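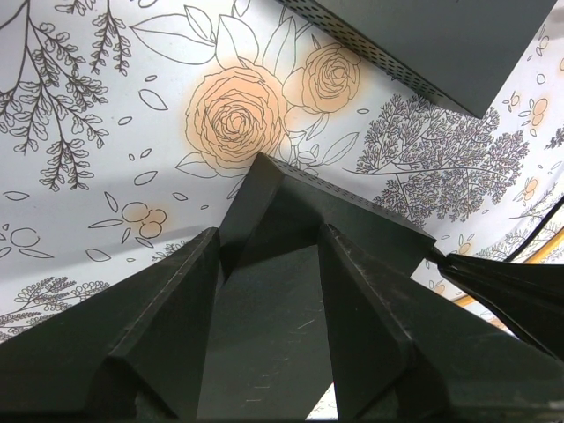
Washam Center – Linens and Surfaces Team

Dandier print: handling, washing and storage

The Dandier print goes into general use in the dining room and both meeting rooms in August. It has a white ground with a floral pattern drawn in black line and accented in soft peach. It replaces the plain white stock, which will be kept for the workshop and for any event where food coloring, ink or paint is on the table.

We hold the print in two forms. The first is a woven cotton cover, washable, in two lengths. The second is a wipe-clean sheet with the same pattern, bought by the roll from Chacko and cut here. The two look alike at a distance and are easily put in the wrong pile. Check the back before doing anything else: the cotton shows a faint reversed pattern, and the sheet is plain.

The notes below apply from the first issue of the new stock. The old linens card on the inside of the closet door still covers plain white stock and napkins.

Cotton covers

Shake out crumbs before folding. Covers that come back folded around crumbs have to be opened again in the laundry room, and grease from pastry spreads along the folds.

Treat stains before washing, while the cover is flat. Blot from the outside of the mark toward the middle with a white cloth. Do not use a colored cloth or a printed paper towel. Coffee and tea normally come out with cold water and a small amount of liquid detergent left on for 9 minutes. Candle wax should be left to harden and then lifted with the edge of a plastic card. Do not use a metal scraper.

Wash on the warm cycle with no chlorine bleach. In our test wash the black line held its color after repeated cycles with ordinary detergent. The peach is the weaker of the two. A test piece treated with diluted bleach lost most of the peach in one wash, while the black showed only slight graying. A cover that has lost its peach cannot be matched with the rest of the set and is moved to the storage pile for packing use.

Load no more than 3 long covers per machine. A fuller load rinses badly, and detergent left in the cotton shows as stiff patches after pressing.

Tumble on low and take the covers out slightly damp. Press on the reverse side first, then give the printed side a light pass. Work from the middle toward the hem. Pressing along the hem first pulls the cover out of square, and a patterned cover that is out of square is more noticeable on a table than a plain one.

Wipe-clean sheet

Clean with a damp cloth and dish soap, then dry with a second cloth. Water left standing at a cut edge works its way under the top layer and lifts it. Edges that have started to lift should be trimmed back, provided the piece is still long enough for its table.

Do not put the sheet in a washing machine or dryer. Do not iron it. Serving dishes straight from the oven need a trivet or a folded towel under them, and the same goes for the coffee urn.

The printed side marks when rough-bottomed items are dragged across it. Lift trays, planters and equipment into position. Fine scratches do not affect cleaning and are not a reason to withdraw a piece. Cuts that go through to the backing are.

Dark smudges from rubber feet and plastic bases can usually be removed with soap and a soft cloth, used with light pressure. Abrasive pads take off the gloss and leave a dull patch that picks up dirt faster than the area next to it.

Laying the print

The pattern has no marked top or bottom, but the repeat does run lengthwise. When two pieces are laid on tables pushed end to end, run the repeat in the same direction on both. Overlap the pieces by the width of a hand and place the upper edge away from the door. Matching the flowers exactly at the join takes too much material and is not required.

Smooth from the center outward. On the sheet, a fold line from storage will relax if the piece is left flat for an hour before the room is set. Clips may be used on the underside of the table edge. Pins and tape may not be used on either form – tape residue on the cotton has to be removed by hand.

On a white ground, loose thread, pencil marks and small spills are easy to see, and most will be found by looking across the table at a low angle with the lights on. The black linework hides some marks when viewed from directly above. Please do the low-angle check before placing chairs.

Storage

Cotton covers are rolled on cardboard tubes, printed side in, and kept on the upper shelf of the linen closet. Up to 8 covers will fit on the shelf in a single layer. Do not add a second layer. Covers in regular use may be folded in thirds and left on the rolling rack by the door.

The sheet is stored on its original roll, standing upright in the Mokgate storeroom. Cut pieces are rolled together by length, with a paper strip around each bundle. Write the length on the strip in pencil. Rubber bands leave a dent that takes days to come out.

Keep both forms out of direct sun. The window end of the storeroom is not suitable for either, and the shelf there has been given over to trays and table numbers.

Cutting and reordering

The roll was delivered at roughly 250 feet. Each cut is to be entered on the sheet clipped to the storeroom door, with the length and the room it is for. Use the long shears kept on the hook, and cut along the pattern line nearest the measured length. Offcuts long enough to line a drawer go in the flat box under the bench, and shorter ones can be used for testing cleaning products.

Chacko has confirmed that the print will stay on its list through the next order period. Later rolls may differ slightly in the peach, so new pieces should be held against a current one in daylight before they are laid in the same room. Where they differ, use the new roll for the meeting rooms and keep the current one for the dining room.

Requests for extra lengths go in the linens tray by 3 in the afternoon for use the next morning.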